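Chapter 9
Household Textiles and Packaging: Materials That Cover and Contain

Chapter outline
9.1 Why we cover and contain things
9.2 Woven, knitted and coated covers
9.3 Board, film and seal
9.4 Care, wear and disposal

Before you begin
You should already know the difference between a fiber and a yarn (Chapter 3) and be able to read a simple care label. If you have not finished the absorbency exercise at the end of Chapter 8, do it first. Several questions in Section 9.2 use your results.

Key terms
barrier, coating, drape, gable top, ground, hem, overhang, paperboard, repeat, stain release

Most of the materials studied so far in this book are worn. This chapter turns to materials that stay at home and get very little attention: the cloth on the table, the cover on the bed, the carton in the refrigerator, the bag inside the cereal box. They are cheap, they are handled every day, and most people choose them quickly. They also have to meet some demanding requirements. A tablecloth has to hang well, take a spill, go through the wash and come out looking much as it did before. A carton has to hold a liquid for days without softening, stand upright, stack in a crate and open without tools.

We treat the two groups together for a practical reason. Both are thin, flexible sheets that have been cut and shaped to do a job, and the same few properties decide how well they do it. Once you can judge the stiffness, strength and absorbency of a piece of cotton, you can apply the same thinking to a piece of board.

9.1 Why we cover and contain things

A cover does one or more of the following jobs. It protects the surface underneath from scratches, heat and liquid. It protects the person from the surface, as a mattress cover does. It changes how a room looks. Or it hides something, such as a worn tabletop or a box stored under a table.

A container also protects, but in both directions. It keeps the contents in and keeps light, air and dirt out. With food, the second part matters as much as the first. Milk exposed to strong light changes in taste well before it sours, and dry goods left open take up moisture from the air.

In the town of Vonitz, where much of the survey work for this chapter was done, 104 households kept a record of every cover and food container they used during the month of May. The records were plain lists with a short note on each item. Table linens appeared on nearly every list, though many families wrote that the good cloth came out only for guests and a wipe-clean one was used the rest of the time. Cartons, jars and plastic tubs made up most of the container entries. A common note beside the tubs was that they had been washed and used again. Cartons were almost never kept.

Such a survey has limits. People forget items, and they tend to leave out the ones they think are too ordinary to mention. Dishcloths, for example, were missing from many lists, and it is hard to believe those kitchens had none. Keep this in mind when you do the home inventory at the end of the chapter.

9.2 Woven, knitted and coated covers

Nearly all tablecloths are woven. A woven cloth is stable in length and width, lies flat and can be hemmed neatly. Knitted cloth stretches, which is useful on a chair or a mattress and a nuisance on a table. Coated cloth has a layer of plastic on one side, or on both. It sheds liquid well but it is stiffer, and it may crack along the folds if it is stored folded for a long time.

Drape is the word for how a cloth falls under its own weight. A soft, light cloth with good drape will fall close to the edge of the table and gather into folds at the corners. A stiff one stands away from the table and forms a point. To test drape at home, lay the cloth over the back of a chair and look at how many folds form along the lower edge. More folds, and smaller ones, mean better drape.

Overhang is the length of cloth that hangs below the tabletop. To find the size of cloth you need, measure the table and add the overhang twice, once for each side. A long overhang looks formal but catches on knees and chair arms. In homes with small children a short one is safer, as a child who pulls on the edge can bring down whatever is on top.

Printed cloths have a ground, meaning the background color, and a repeat, meaning the distance before the pattern begins again. Floral prints on a pale ground have been popular for a long time, and there is a practical side to them. Small, scattered shapes hide light stains better than plain cloth does. Pale grounds also stand up to frequent washing, where a dark ground may fade in patches. The Tadska mill, whose sample books are used in the exercises for this section, sorts its prints by repeat and not by color, so allow some time to find the one you want.

9.3 Board, film and seal

A milk carton is made of paperboard with a thin layer of plastic on the inside and the outside. The board gives stiffness. The plastic is the barrier, and it also serves as the glue: when two coated surfaces are heated and pressed together, they bond. Cartons meant for storage at room temperature often have a layer of metal foil as well.

The gable top is the oldest carton shape still in wide use. The upper panels slope inward like a roof and meet in a flat upright seal. To open the older kind, you push back the two wings on one side and pull the spout forward. Newer ones usually have a screw cap set into the slope. Once the seal has been handled a few times it creases and loses its crispness, though the body of the carton stays firm.

Stiffness in the body comes mainly from the four folded corners. Cut a clean, empty carton along its edges and you will find that each flat panel bends easily by itself. Squeeze a whole carton at the middle of a panel and then at a corner, and the difference is easy to feel. 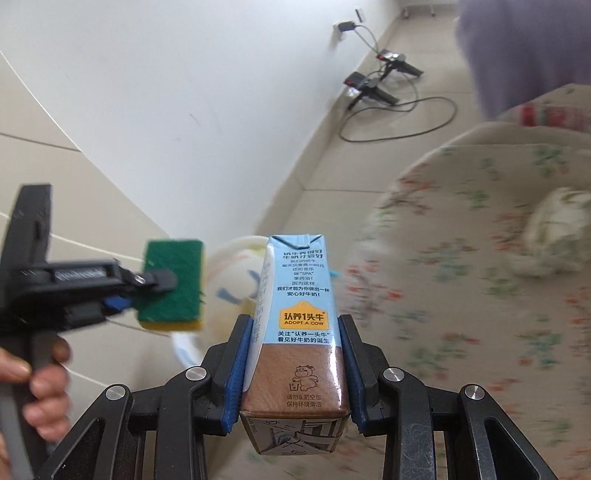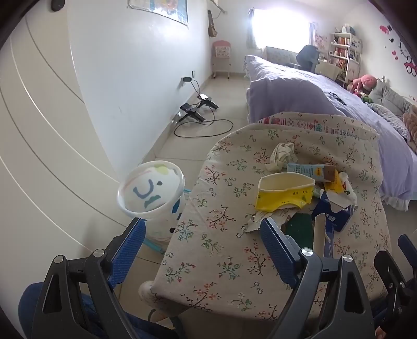
Figure 9.3 Container and cover. First picture: a milk carton with a folded gable seal. Second picture: a table with a floral cloth on a cream ground.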